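When I finally get Atieno Athumani on the phone, she's eating cereal straight out of the box and apologizing for the crunching. She's been off "Stotby Sings" for less than a day, and she sounds weirdly cheerful for someone who lost by 14 votes from the studio audience.

"I slept for the first time in weeks," she tells me. "My mom called me 27 times and I missed every one!"

I had to ask about the ballad. You know the one – the big key change, the smoke machine, the note that went somewhere else entirely. She groans. "I heard it go. My face heard it go. But you've still got 90 seconds of song left, so what do you do? You sing it."

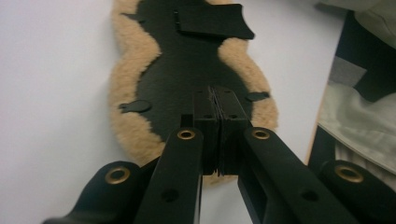
Syahrul Halim, reached by text between rehearsals, thought the judges were way too hard on her and said he would've kept her over himself. (He's in the final four, so he can afford to be sweet about it.)

Atieno laughs when I read her that. "He says that now. He wanted my dressing room."

She does have one gripe, and it's the song list. Contestants pick from 56 titles, and she says the good ones were gone by the time she got her turn. "I asked for something fast every single week. I got rain and heartbreak."

So what's next? She's back for the finale group number in September, and after that she wants to record something with drums. Lots of drums.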